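Teaching a Planner to Push: A Conversation with Vignesh Namboodiri

Vignesh Namboodiri talks with his hands, which makes sense for someone who has spent the past few years thinking about what you can do without any fingers at all. He leads the planning software work at Kaster, a small team that writes open tools for robot arms that push things across a table. I wanted to talk to him about the January release of their planner, Inell, and we ended up on the phone until well past lunch.

My first question was why anyone would bother with pushing when grippers exist. He laughed, and I could tell he gets this one a lot.

"You push things all day long," he said. "You slide the mail over to make room for your plate. You shove the shoes against the wall with your foot. Picking stuff up is great, I have nothing against it, but it's one verb. I want the arm to have more verbs."

The trouble is that pushing is slippery in every sense of the word. Once a gripper closes on a block, the software can mostly treat the block as part of the arm. With pushing, the block rotates, drifts off the side of the tool, or runs into its neighbor, and then you're pushing two blocks. Inell's job is to look at where everything is, take in a goal such as "put the green star next to the yellow blocks," and come up with a series of short strokes that gets there.

Short is the word that matters, Namboodiri told me. The first version planned one long, handsome path from start to finish and then drove it with its eyes shut.

"It looked gorgeous on the screen! Then you'd run it on the arm and the block would peel off to the left after the first few inches, and the tool would keep on going, very confident, pushing air."

The version they have now plans the whole route too, but it only commits to the first bit of it. The arm moves, the camera looks again, and the plan gets rebuilt from wherever the block really ended up. That rebuild has to be quick. The team gave itself a budget of 400 milliseconds for a full replan, and Namboodiri says most of last summer went into getting under it.

I asked what ate the time. He said contact, right away, like he'd been waiting for the question.

"Every place you could touch a block is a different push. A cube is friendly. It's got flat sides, you put the tool in the middle of one and go. A star is a whole other story. You've got points, you've got the little valleys between the points, and if you land in a valley the tool kind of nests in there and you get this wonderful steady push. If you land on a point, good luck."

So the planner keeps a short menu of good contact spots for each shape, worked out ahead of time, and searches over those first. When none of them can be reached (a neighbor is in the way, say) it falls back to a slower search around the whole outline. There are 26 shapes in the library at the moment, and adding one takes an outline file and an overnight job on an ordinary desktop.

The perception side belongs to a separate package called Idahosa. It takes the camera picture and gives the planner a list of blocks with a color, a shape, a position, and an angle. It also gives a score for how sure it is about each one, and that score turned out to be the part of the project he was most excited to talk about.

"We used to throw it away," he said. "Perception would say, I think there's a block back here but I can only see a bit of it, and the planner would hear, there's a block here, full stop. Or it would hear nothing at all. Both of those are bad!"

The tool itself is one of the worst offenders. A long rod coming down from above hides whatever is behind it, and which blocks it hides changes with every move. Inell now remembers where a block was before it went out of view and lets that memory get fuzzier as time passes. Strokes that would sweep through the fuzzy region cost more. If the cost gets too high, the cheapest thing to do is pull the rod back and take another look, and the planner finds that move without a special rule for it.

"I didn't write 'go look,'" he told me. "I wrote down what it costs to be wrong, and looking came out of the search. I walked around the building telling people about that one. They were very patient with me." 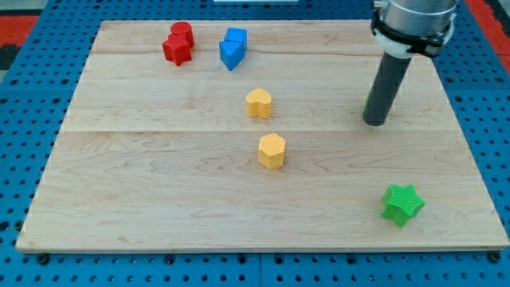
The rod over the board, with a bit of green just visible behind it. Color pairs like the reds and blues are where the planner's neighbor checks get a workout.

The round, flat rod tip is a favorite subject too. Since the tool's outline is the same from every side, the planner can ignore how the wrist is turned while it searches, and that takes a whole dimension out of the problem. A flat paddle would give steadier pushes on a cube, he admits, and there is a branch of the code that supports one. He'd love for somebody to pick it up.

Groups are the next big thing. When two blocks sit close together, the planner has to decide whether to treat them as a pair and move them as one, or to split them up first. At the moment it tries both and keeps the cheaper plan. That works well for two blocks, gets slow at three, and at four he suggests going to make coffee.

To find out where it breaks, the team runs a nightly test in simulation called Pesisov, which scatters blocks at random and hands the planner a goal. It has 2,598 layouts in it now. Each one is there thanks to a bug, a strange result, or a layout a user mailed in. Every night the suite runs, and a failed layout gets saved as a replay you can step through one stroke at a time.

"The replay viewer is my favorite thing we've built and it's a really plain tool," he said. "You drag a slider. You see the plan it had, the plan it dropped, and what each one was going to cost. Before we had that, we'd sit there and argue about why it did something weird. Now we drag the slider."

Each stroke is also capped at 30 millimeters before the planner must check in with the camera again. I asked where that number came from, expecting a long answer with friction in it.

"We tried a bunch and that one felt good," he said. He'd like to see the cap change with the shape, longer for cubes and shorter for stars and hearts, and there's an open ticket for it.

My last question was what he'd tell someone who wants to try Inell at home without an arm. He said to start with the simulator, load two blocks, and put them right up against each other. Then ask for them to trade places, open the viewer, and watch what it tries first.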